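Plendum Loop

Plendum Loop is an internal road on the Plendum campus, 752 meters long. It links the Brakeck gate with the main building and carries two-way traffic, with a posted limit of 15 for all vehicles. Pedestrians may use the edge of the roadway.
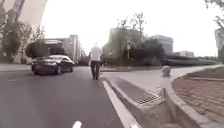

Road, gutter and paved walkway on Plendum Loop.

Drainage

Runoff is collected in gutters along the curb and leaves through slotted metal grates, set about 90 feet apart. The grates are cleared each December.

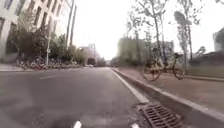
According to Rangel, the bars should run across the direction of travel wherever bicycles are allowed, and the older grates ought to be turned when the curb is next rebuilt.

Surface and bollards

The Usis section was the last to be paved - it opened 6 years after the rest. 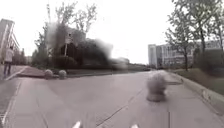 Maintenance of the Usis section is handled separately from the asphalt. Joints are inspected in spring and resealed as needed. The roadway is made of large concrete slabs with thin dark seams between them, and round stone bollards stand at the end of a reddish-brown paved strip near its edge.

Main approach

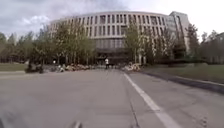
The approach to the main building is 300 meters long and closes to cars at 10 p.m. Deliveries use the Brakeck gate after that hour. A solid white line divides the pavement into a wider left part and a narrower right part, with trees on both sides.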